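Planning for small things: a talk with the developer of Mugo

The office of Gilis in Brokcombe is on the second floor, above a bakery, and there is no robot in it. The person I came to meet writes the planning part of Mugo, a software tool for robot arms, and prefers that I write about the software and leave the name out. We sat with two laptops and a pot of tea.

I asked first why a drawer and a fork. "Because everybody has them at home, and because my old planner was very bad at it," the developer said. "With a box you can be wrong by a little and you still have the box. A fork is thin. The drawer has walls. Your plan must end inside those walls, with the hand still above them."

Mugo does not plan the whole job at once. It cuts the job into stages, and every stage has its own condition for when it may begin. In the first version the stages were written by hand, in one long file. Now they are kept in a small table that a user can edit. The developer opened it for me and scrolled to the part about letting go.

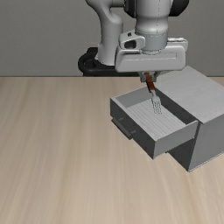 "People think the grasp is the difficult part. For me it was the release. When do you open the fingers? If you open too high, the fork jumps. If you go too low, the planner says there is a collision with the floor of the drawer, and it refuses." For some weeks the team simply made the safety distance smaller, and then other things began to go wrong. The present solution treats the held object as a part of the hand – its shape is added to the collision model when the grasp is confirmed, and removed after the release.

The numbers are modest. In November the team ran 126 trials in simulation with the new release rule, and 17 of them failed. I asked if this was good. "It is better than before. But I have read the logs of all 17, and 3 of them I still cannot explain. So I don't sleep so well."

We talked then about the start of the motion, which takes more computing time than I had expected.

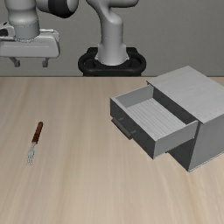 "The fork can lie at any angle. The planner makes 16 possible grasps along the handle and throws away those which the arm cannot reach. Then it looks forward to the drawer and asks which of the others will still be comfortable there. In the old version it did not look forward. It took the nearest grasp, very proud, and at the drawer the wrist had no more room to turn."

Perception is done by a separate module with the name Clundus. It gives Mugo a position, an angle and a value for how sure it is. If the value is low, the arm should wait and look again from closer.
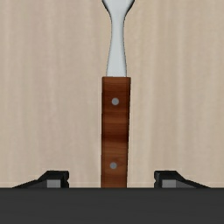 "A view from the hand is very useful for the angle," the developer told me. "From far away, a small error in the angle does not look like much. Near the fingers you notice it." The two modules did not always agree about time – one was using the clock of the simulator and the other the clock of the computer. It took the team many days to find this, and the repair was one line.

Before I left I asked what comes next. The answer was spoons, and after that a drawer which is not opened fully. The developer had already begun a new table of stages for it, with most of the rows still empty.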